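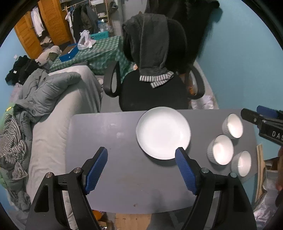

3. Soaking, Nicking, and Leaving Well Alone

By Murali Nair
December
15 shares | 2 comments

I came to sweet peas the way most people at the Asden allotments do, by being handed a paper twist of seed and told to soak it overnight. My uncle soaked his. The woman on the next plot nicked hers with nail clippers and thought soaking was for people who like mush. So when I finally had 3,000 seeds to play with, all one variety (Trotilow, a dark maroon climber with a decent scent), this was the argument I wanted to go after first.

The seed came from Dridico in a single sealed bag, which mattered more to me than the variety did. Seed from different packets can be different ages, and then you're comparing birthdays. I split the bag into three equal lots. One got soaked in tap water, one got a small nick in the coat on the side away from the eye, and one went straight into the compost with nothing done to it at all. Small white kitchen dishes are fine for soaking, by the way, and ribbed ramekins of the kind in Figure 1 will hold a good handful of seed. Dark seed shows up well against white, so you can see which ones have swollen.

Nicking is slow. I want to be very clear about that, because the older growing guides toss it off in half a sentence! By the second evening my thumbs were sore and I was starting to take too much off, and I ended up throwing out the worst of them and replacing them from the spare seed at the bottom of the bag. If you're copying this at home, do it in short sessions with good light and a podcast.

Everything was sown in deep pots in the cold greenhouse at Achterberg, one seed to a pot, and I went down the benches every Monday and marked what was up. I counted a seedling as up when I could see green without poking around. Watering was by can, from below wherever I could manage it, and the mice were kept off with wire lids (mostly — see Section 5 for what they did to the far bench).

The nicked seed came up first, and it came up evenly, which was lovely to look at. The soaked seed was patchier. Some of those pots were right up there with the nicked ones and others sulked for ages, and when I dug into a few of the blanks I found soft brown seed that had plainly rotted. The untreated lot was the slowest to show. But it kept on coming, week after week, and by the time I was pinching out the early ones the gap between the untreated and the nicked pots had shrunk to something I wouldn't bet a bag of compost on.

I should say that my compost was on the wet side, and I suspect that hurt the soaked seed most. A grittier mix might have been kinder to it. I also had only one greenhouse, so I can't tell you how any of this goes on a warm windowsill, where I'd guess the whole thing speeds up and the differences get harder to spot.

Figure 1. White plate and three ribbed ramekins on a gray tabletop.

For what it's worth, I've stopped soaking mine. I still nick a few when I'm sowing late and want them to hurry, and the rest go in dry. Section 4 looks at whether the early starters were still ahead at first flower.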